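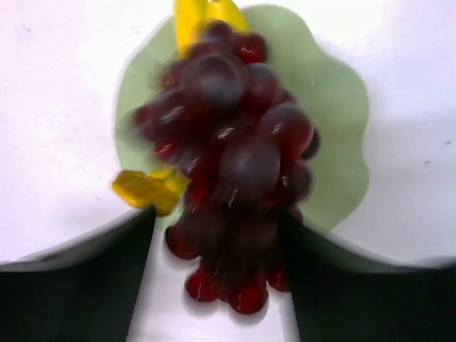
Section 4: Wrist camera and arm check for the Kisar two-arm cell

I wrote this section after setting up my second Kisar, mostly from the notes I kept while doing the first one. It covers the wrist cameras, the cables and the soft-fruit check. If you haven't bolted the arms down yet, go back to Section 3 and come back when both bases are tight.

You'll need the hex keys from the Halvorsen tool roll, a lint-free cloth, and a bowl of fruit. Yes, real fruit! I like grapes and a banana together, as you get small round shiny things and one long curved thing in the same bowl. Plastic fruit is too stiff and it will let you get away with far too much grip force.

Before you power up

1. Press the stop button and leave it pressed. Wipe the tabletop, then wipe both camera lenses with a clean part of the cloth.

2. Check the base bolts on each arm by hand first and with the key second. If one turns by hand, redo Section 3 for that arm.

3. Follow each purple cable from the gripper back to the base. It should hang in easy curves with enough slack for the forearm to reach all the way out. Don't zip-tie it tight to the white links (I did this on my first cell and pulled a connector right out on the first long reach).

Caution: Keep the cable loops away from the elbow brackets. The open part in the middle of the bracket closes up as the arm folds, and it will pinch a cable or a finger.

Wrist camera

4. Release the stop button, start the Cirkolow panel and open the Cameras tab. Bring up one wrist view at a time.

5. Look at the bottom corners of the view. You want one finger coming in from each side, with the tips pointing in toward each other. If one finger takes up a lot more of the picture than the other, loosen the camera screws, nudge the camera over and tighten them again.

6. Jog the wrist slowly over the fruit and watch the view as it moves. Fruit this close will smear if the exposure is too long — grapes go first, with double edges and streaky highlights. Start with exposure at 43 in the panel and bring it down until the edges hold. If the picture gets too dark, add light to the cell and leave the gain alone.

Note: Specks on the tabletop can look like dirt on the lens. Move the wrist a little. A mark that stays in the same spot in the view is on your lens, and one that slides along with the table is on the table.

Soft-fruit check

7. Set the bowl on the far half of the table and a bit to the right, so the right arm has the short reach. Park the left gripper in the air, clear of the bowl.

8. Set grip force to 2 and speed to 100, then bring the right gripper in over the rim until the fingers are up against the grapes. Stop there and look at the cables again before you close anything.
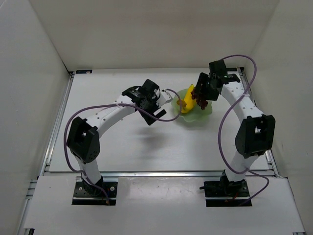
9. Close the right gripper one click at a time. Quit when the bunch moves with the fingers. If a grape splits, open up, wipe the pads and start over with a fresh bunch.

10. Park the right arm and run the same check with the left. I slide the bowl over to that side first — it saves a lot of stretching.

Caution: Never have both grippers over the bowl during this check. The collision guard doesn't know about the cables.

When you're done

Save the camera and grip settings under the arm's own name, left or right, and not under the cell name. The Jerkitz mounts aren't identical, so the settings don't carry across. I redo steps 3 to 6 any time a camera gets bumped, and the full check every September when I change the finger pads.

Grape juice dries sticky, so clean the pads with a damp cloth before you shut down. Pad replacement is in Section 5.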